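Teach pendant left on the table while the arm is live: am I being fussy?

Posted in Workshop Practice > Robots and automation > Rules and sign-off

Rukhsana Awan

I've inherited the written rules for our arm bench, along with a mug and a drawer of cable ties. The rules run to 2 pages and were plainly written by someone who had a bad week and wanted everyone to know. Most of it I can live with. Rule six says the pendant must be "in the hand of the operator at all times when the arm is enabled". Rule seven says the operator must have "both hands free". I've asked which hand wins and been told to use my judgement.

In practice people put the pendant down on the bench, next to the keyboard, and carry on. 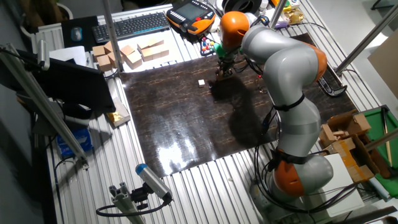 Arm over the board, pendant at the back by the keyboard.

My worry is the reach. If something goes wrong over the board, the red button is at the far side along with whatever else has washed up there. My colleagues' worry is that I've started carrying a clipboard.

So: is there a proper rule about where the pendant lives when the arm is running its own program and nobody is teaching it? And does clutter on the table count as a safety matter or only as a matter of character? We have an internal audit on Monday, done by a man from the Kitis building who likes to find things.

Woo-jin Jin

Depends which mode you're in, and your rules have mashed two together.

When you're teaching, with somebody inside the arm's reach, the pendant is held by the person doing the teaching. Slow speed, hold-to-run, one person in charge. Your rule six makes sense there, and rule seven should be taken out and buried.

When the arm is running by itself, nobody should need to be holding anything, but everybody working near it must be able to get to an emergency stop without going through the space the arm moves in. That's the test I use. Stand where you normally stand, look at the button, draw a straight line with your arm. If the line crosses the board, the pendant is in the wrong place or you need a second stop button on your side. Buttons are cheap. I put one on each long side of our bench at Darwish and the arguments stopped for nearly a month.

Check your risk assessment before you move anything. If it names a place for the pendant then that's the place until somebody rewrites it. If it doesn't name one, that's your first finding, and much better coming from you than from the man with the clipboard (the other clipboard).

On clutter: yes, it counts. Anything inside the reach that isn't part of the job is something to be hit, dragged or flung. It's also something people lean in to fetch. We keep a strip of tape on the table and the rule is that odds and ends stay behind it. The rule is broken daily, but at least you can see by how much.

One more thing, if you ever run two arms at one table. Make sure each stop says what it stops, and try it. I've met a bench where the pendant stopped the arm you weren't worried about.

Bok-nam Seol

just hang it on a hook. we did. Zurkel sell one, or use a coat hook, the arm doesn't mind

Rukhsana Awan

Thank you both. I'm afraid "if you ever run two arms" made me go quiet for a bit.
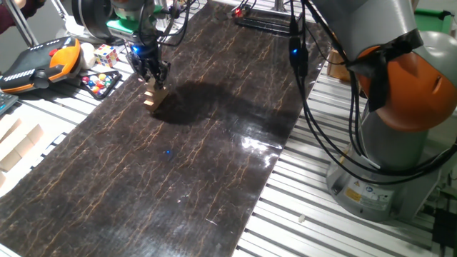

Two arms, one table: the stepped block held over the sheet.

The pendant goes at that same side of the table, with a Rubik's cube for company. I'm going to find out what it stops before Monday. I'll also be measuring reach for both arms together, which rule 11 of our rules forbids without a permit that I apparently issue.

Dong-geon Ahn

I'd go further than Woo-jin and say the pendant should never be on the table at all, in any mode. Tables get tidied. Cables get pulled. I have picked one up off the floor more than once. A bracket on the outside of the table frame, button facing out, same height every time, so your hand learns it.

Where I disagree is the tape. Tape tells you where the line was when somebody cared. Mark the reach of both arms, including whatever they're holding. People measure to the gripper and forget the part sticks out past it.

Also number your rules from scratch. Any set where six and seven fight each other has been edited by more than one person with the door shut.

Bok-nam Seol

a bracket is a hook with paperwork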